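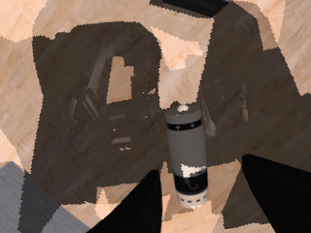

I have wanted a robot arm since I was six, and since February I have sort of had one. Virk is the name of the project, after nothing in particular (I liked the sound). It lives in a simulator on my desktop in the spare bedroom, and the plan is to get it picking things up there before I build the real one on the bench at Jorkstead, the shared workshop across the river where I rent a shelf and half a drawer.

First, the batteries. I picked a battery as a test object thinking it would be the easy one. A cylinder! What could be simpler? Well, a cylinder rolls. My first physics settings had so little friction that a gentle nudge from one finger would send the thing off across the wood like it had somewhere to be. I spent three evenings on friction alone and I regret none of them. Raising the rolling resistance helped a lot, and so did closing the fingers slowly for the last stretch. The version I was running before would snap shut at full speed, and you can guess what a cylinder does about that.

The other big change is the approach. I used to send the gripper straight to the target and hope. Now it goes to a point above the object, turns the wrist until the fingers are on either side of the long axis, and only then comes down. It sounds so obvious written out like that, but it took me 11 tries to get the wrist angle right, mostly a sign error that I kept fixing in the wrong file.

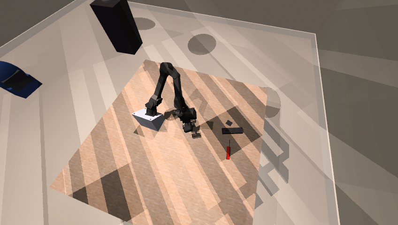

The lighting has been its own rabbit hole, and I love it. I want stripes of light and shade over everything, because the workshop has slatted blinds and the late afternoon sun comes through them in bars. My old detection script, Doken, was hopeless with that. It would find the edge of a shadow and report it, very proudly, as an object. So I keep the stripes on all the time now, and I move the sun between runs so the script can't get used to one pattern.

Black things on a shaded patch are still hard. The red screwdriver it finds nearly every time, from any direction, and I do a little fist pump even though it's the easiest item on the table. Picking it up is another matter. If the fingers take it too far up the handle it tips, shaft first, and then hangs there at a silly angle until the arm puts it down again. I've started aiming a bit nearer the shaft and that looks promising, but I've only changed it tonight and want a long run before I say more.

Next up is the real base. I have a plate cut for it already and a box of bearings from Ridmont that arrived with six more than I ordered (thank you, whoever packed that). The shoulder motor still runs hotter than I'd like on the bench, so I may gear it down before anything gets bolted together.

It's past midnight and there's another batch running. I'll post the numbers when I have them, along with the friction settings for anybody who wants to try this at home.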